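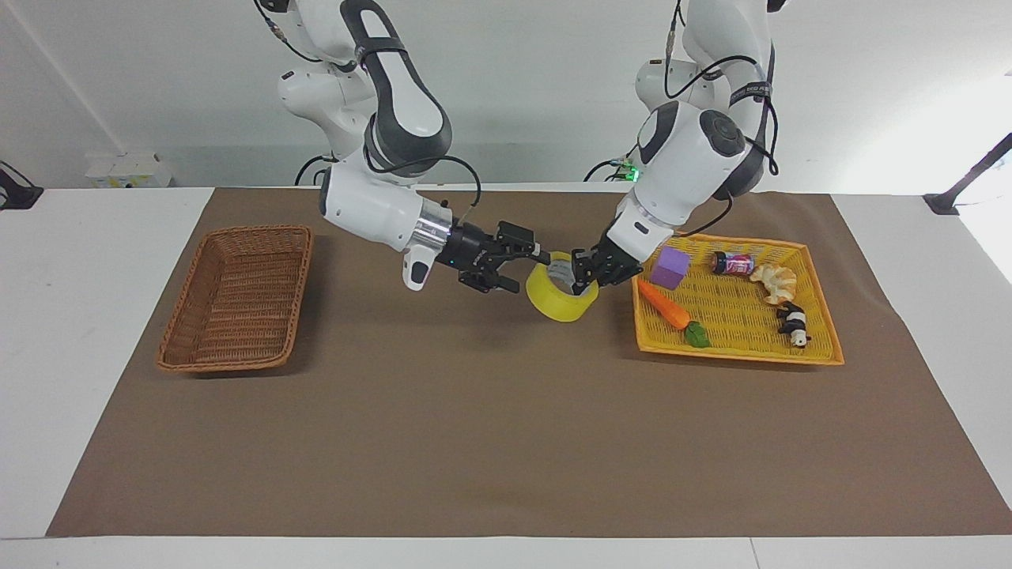 Tuesday, February 18, 2025

Started the second round of peel tests on the yellow tape stock. First round went in the book last July and I don't trust half of it, for reasons Agnes already wrote up (mixed backing on the test panels, no record of how long the rolls had been open).

Panels this time are all from the same sheet of steel, cut by Valter, wiped with isopropyl and left on the rack for an hour. He put a number on the back of each in paint pen. Please leave the numbers on.

Tapes in this round:

- Engebretsen standard, lot 3471
- Engebretsen standard, lot 913
- Prastito low-tack

I wanted the Pomden as well but the order hasn't shown up. Kenneth is calling them. If it comes by the end of the week it can go in with the same panels, otherwise it waits for the next sheet.

Procedure as before, with two changes. Roller gets two passes each way instead of one, same person rolling every strip (me). Strips sit 20 minutes before the pull. I had been starting the pull as soon as I got to the bench, and that alone could account for the scatter in July.

**Morning**

Lot 3471, 11 strips. Clean pulls on all but one. Strip 4 tore at the clamp, my fault, I had it in crooked. Adhesive stayed on the backing and the steel came up clean with no wiping. The trace is flatter than last year's and the first few millimeters don't jump the way they used to.

Lot 913 is the older one. Edges of the roll were dusty, so I threw out the first three turns before cutting. It peels in little jerks and you can hear it. Left a faint ghost on panels 6 and 7 that needed solvent. I'd like to see if that is age or just the outside of the roll, so I kept the core half in a bag in the left drawer. Don't use it for labels.

**Afternoon**

Prastito took longer than planned. It stretches, and the clamp marks it if you tighten past finger tight. Ended up folding the free end over on itself twice and clamping the fold. That held. Ragnvald says they used to staple a bit of card to it at his old shop, might try that if the folding gets tedious.

Load cell drifted a little after lunch. Zeroed it, checked with the hanging weight, fine again. The heater under the window was on, and I suspect that. Moved the stand to the other end of the bench and the reading stayed put until I quit at four.

Cycle counter on the puller reads just short of 2000, where the manual wants the screw greased. Grease is in the cabinet but the applicator tip is missing. Marin, do you have it?

**To do**

- Second set on Prastito, cold. Overnight in the fridge with the panels, pull straight out
- Copy today's traces to the shared folder, they are only on the bench machine right now
- Ask Purko whether their price is for the slit width or the full log. The quote doesn't say
- New blades for the strip cutter. The current one drags on the left side and I had to recut two strips

Still need to write down room humidity. The meter on the wall has a dead battery so today's column is blank.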